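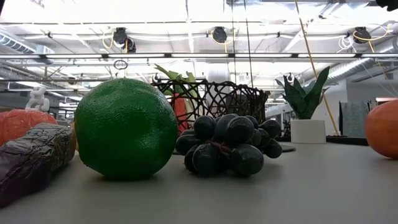

阅读时间：9 分钟

出租车收车后的车库整理与日常维护

适用范围：单车经营或两班轮换的出租车，收车后停放在自家车库或院内，没有专职维修人员。文中的操作以常用手工具为准，不涉及计价器内部和高压部件。混合动力和纯电动车型的动力电池、橙色线束一律不在本文范围内，交有资质的人处理。

一、收车后的固定顺序

先外后内，先干后湿。车停稳、拉手刹、关闭计价器和顶灯，打印当班汇总，再开始清洁。顺序颠倒的常见后果是汇总单忘打，第二天开机后数据并入新班次，对账时要手工拆分。

四门全开，通风。脚垫取出，正面朝下拍打，不要在车内抖。座椅缝隙用扁嘴吸头，从靠背与坐垫的接缝开始，沿缝走一遍，再吸安全带插扣周围。插扣内部进了碎屑的，用窄吸头对准开口吸，不要用铁丝或螺丝刀去挑。吸过之后插拔几次，锁舌应能一次到位，松开按钮后能弹出。做不到的，该座位停用，送修。

后排乘客遗留物在吸尘之前清出，装袋，袋上写当班日期、大致时段、座位位置。手机类不要关机，不要尝试解锁。

二、织物座椅和皮面座椅

织物座椅的水性污渍，用白棉布按压吸走，由外圈向中心。擦拭会把污渍推开，留下一圈边界。按压到布面不再变色，再用清水润湿的布过一遍，最后干布收水。清洁剂先在坐垫底侧试一小块，等干透看有无褪色。

Tsikata 的浓缩织物清洁剂按 1:40 兑水用于日常，按 1:20 兑水用于局部重污。两种浓度分瓶装，瓶身贴标签，写浓度和兑制日期。兑好的液体放过一个月就倒掉重兑。高浓度液不要整面喷，残留会使座面发黏，粘灰更快。

皮面和仿皮面座椅用拧干的微纤维布擦，缝线处用软毛刷顺线刷。酒精湿巾只用于门把手、扶手和支付终端外壳，不用于座面。皮面长期用酒精擦，涂层会先在侧翼鼓包处发白，随后开裂。

呕吐物和血迹单独处理：戴手套，吸附颗粒覆盖，等结块后铲入密封袋，再用酶类清洁剂。地毯渗透到隔音棉的，表面处理没有用，须掀起地毯晾干，必要时换隔音棉。车内异味反复出现，先查这一层，再查空调滤芯。

三、计价器及周边

计价器的铅封、封签、标定参数，车主不得触碰。能做的只有外部清洁、线束固定和打印机换纸。

外壳用微潮布擦，屏幕用干布。喷雾不要直接对着设备喷，液体会沿按键边缘进入。Rendo 一体式计价器的按键膜四角容易翘起，翘起后不要用胶水补，胶会流进触点，让维护点换膜。

打印机换纸：

1. 计价器置于空车待机状态。
2. 按下仓盖卡扣，盖板自行弹开，不要用硬物撬。
3. 取出旧纸芯，用干毛刷扫净仓内纸屑。
4. 新纸卷热敏面朝向打印头。用指甲在纸面轻划，出现深色划痕的一面为热敏面。
5. 拉出一段纸，合盖，两侧同时按压至卡紧。
6. 打印测试条，检查字迹是否均匀。

测试条出现纵向白线，多为打印头积垢。用蘸无水酒精的棉签沿一个方向擦，等酒精挥发后再合盖。擦过仍有白线，说明发热点损坏，只能换打印头。

热敏票据怕热怕光。备用纸卷放手套箱，不放仪表台。存档的汇总单不要夹在塑料文件袋里，部分塑料中的增塑剂会让字迹消退。用纸质信封，放抽屉，重要的另外拍照或复印。

四、运价调整前后的准备

运价表获批到计价器完成重新标定之间，通常有一段过渡。过渡期内以计价器显示为准还是以新表为准，各地规定不同，按发证机关书面通知执行，不要照同行口头说法改收费。

车主这一侧的准备事项：

旧运价贴纸的拆除。吹风机低档加热，从一角慢慢掀起，刮板用塑料的。玻璃内侧带加热丝的，刮板方向与加热丝平行。残胶用除胶剂点在布上擦，不要喷到橡胶密封条。

新贴纸的粘贴。玻璃先脱脂，喷少量清水，贴上后可以微调位置，再用刮板从中间向两侧赶水。位置以规定为准，没有规定的，贴在后排乘客坐姿可读、不遮挡侧向视线的地方。

照片留底。新贴纸贴好后，连同计价器封签各拍一张，存入车辆档案。封签编号应能看清。

标定前检查。轮胎规格、胎压、磨损程度都会影响里程脉冲。换过轮胎而未重新标定的，先报告再送检。胎压在冷态下按门柱标牌调整，四轮用同一块胎压表。Cenulgate 检测站要求后备厢清空后上台，随车工具、轮椅坡道以外的物品提前留在车库。各站要求不一，预约时问清。

五、轮胎、灯光、雨刮

冷态胎压每周测一次，固定在同一天，比如星期六出车前。以标牌值为准，本文所用车型前轮标牌值为 37 psi，其他车型自查。测完拧回气门嘴帽，帽内有密封圈的不要混用。

胎纹深度在胎面内、中、外三处各测一点，取最小值。我在 Skurgate 停车点常见的情况是外侧纹路尚可，内侧已接近磨损标记，站在车旁看不出来。打满方向盘，蹲下看前轮内侧。内侧偏磨持续出现，查前束和下摆臂胶套。

灯光检查可以利用车库墙面。车头正对浅色墙，逐项点亮近光、远光、转向、雾灯；倒车入库时看后墙的反光，检查刹车灯和倒车灯。顶灯的空车和载客状态各切换一次。顶灯磁吸底座下方的毛毡垫要取下清沙，沙粒夹在垫下会磨穿车漆。

雨刮胶条先用湿布捋一遍，再判断是否需要更换。擦出的黑色粉末停不下来，或刮过后留下固定位置的水痕，就换。更换时在玻璃上垫毛巾，摆臂弹回会打裂风挡。

六、随车工具与车库台面

台面分两块：干区放票据、备用纸卷、支付终端充电座；湿区放清洁剂、布、刷。两区之间留出空隙或加挡条。充电座不与任何液体同层。

布按颜色分工，深色擦门槛和轮毂，浅色擦内饰，玻璃专用一种。洗布不加柔顺剂，加了以后擦玻璃会起膜。

随车工具最低配置：与轮毂螺母匹配的套筒、加长杆、千斤顶及垫板、三角警示牌、反光背心、手电、绝缘胶带、各规格保险丝。备 2 件反光背心，一件放驾驶侧门袋，一件放后备厢。保险丝按额定值分格，烧断后换同值，换上又断的，停止更换，查线路。

灭火器固定在支架上，压力指针在绿区，铅封完整。干粉型每月取下倒置翻转数次，防止板结。放在后备厢底层、上面压着行李的，等于没有装。

七、记录

用一本硬皮本或一张表，栏目为：日期、里程、项目、用料、下次到期。不写感想，不写“已检查”这类无内容的词，写测得的数值。例如胎压写四个读数，胎纹写最小点和位置。

票据与记录同序存放。年检或投诉核查时，能按日期翻到对应一页即可。计价器维护单、标定证书、运价通知放同一信封，信封背面写到期月份，到期在 12 月的提前一个月预约，年底排队时间长。

八、常见故障与初步判断

计价器开机后反复重启：先查供电保险丝和搭铁螺栓，再查点烟器分接头上是否挂了大功率充电器。拆掉分接头后恢复的，给计价器单独走线，由维护点施工。

里程跳数明显偏快或偏慢：不要自行处理，停止载客计费，联系维护点。记录发现时的里程数。

支付终端在车库内联网正常，路上掉线：检查终端是否被金属支架遮住天线位置，换支架前先手持试一个班次。

顶灯亮度不均：灯条老化或插头氧化。拔下插头看针脚，有绿色锈迹的，用电器触点清洁剂喷洗，晾干后插回。

后排阅读灯不灭：多为门控开关进水。逐个按压各门开关，灯灭的那个即为故障点。

空调出风有霉味：收车前关闭制冷，保留风机运转几分钟，吹干蒸发箱。滤芯取出对光看，迎风面积满絮状物就换，安装时注意箭头方向，箭头指向气流方向。

后备厢地毯潮湿：掀开看备胎坑有无积水，有则先排水，再查尾灯密封垫和车顶水槽末端的胶塞。晾干后撒一层滑石粉在密封条接触面上，关盖再开，看粉痕是否连续，断开处即为漏点。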